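Simulated Rooms Help Predict Which Robot Programs Will Work, Hilby Group Reports

8 April 2026

A research group at Hilby says it can rank robot control programs in simulation and get nearly the same order it gets from testing them on real arms, at a small fraction of the cost in staff time.

The method, called Skiner, was released this week with its code and a set of test rooms. It is meant for labs that train one program to handle many different tasks and then need to know which version to keep. Testing on hardware is slow. Someone has to put the objects back after every attempt, watch for collisions and write down what happened.

Skiner moves most of that work to a computer. Each test room is rebuilt in a simulator with household objects and a model of the arm, and the program receives views from a camera at the gripper and from one that takes in the whole arm. It gets a short written instruction and a time limit of 60 seconds. A checker then reads the object positions straight from the simulator and scores the attempt.

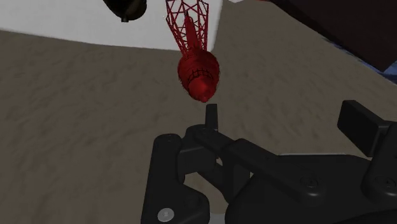

The group ran 1,659 simulated attempts and 1,538 on hardware, using the same 19 instructions in both. Most were simple pick-and-place jobs. A few asked for an object by a loose name, such as "the tower," to see whether the program could connect the words to what was in view.

Success rates in simulation were lower across the board than on the real arms. The order of the programs held up well, though, with only two neighboring entries trading places. The authors say the order is what matters to a lab choosing between versions, and they advise against quoting a simulated success rate as if it were a real one.

Small objects were the weak spot. Thin parts can pass slightly through a gripper finger in the simulator, or slip out of a grasp that would have held on a table. The group tried finer contact settings, which helped with thin parts but made each run much slower. The released version keeps the coarser settings as the default and lists the finer ones as an option.

Backgrounds mattered more than the group had planned for. When a wall texture or the lighting was changed and nothing else, some programs began reaching for the wrong object. Two that had scored well in a plain room fell to the bottom half in a cluttered one. Skiner now reports a separate score for each room along with the overall figure. 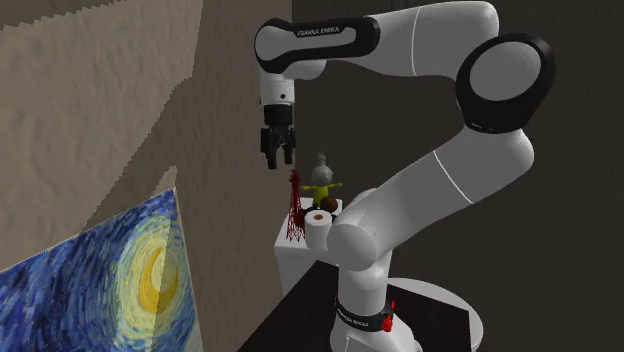

Karabulut, which sells testing services to warehouse operators, said in a written comment that rankings were useful for throwing out weak programs early, but that it would still want hardware trials before anything went near a customer's floor. It also asked for longer tasks, saying that most failures it sees come several steps into a job.

The Hilby group agrees that the present tasks are short. A second set, with instructions that need three or more steps, is being prepared with a partner lab in Wurthorpe and is due in December. The scoring code will stay the same so that older results can be compared with new ones.

The current rooms, object models and attempt logs can be downloaded from the project page. Labs that want their own programs added to the ranking can send them in by the end of the summer.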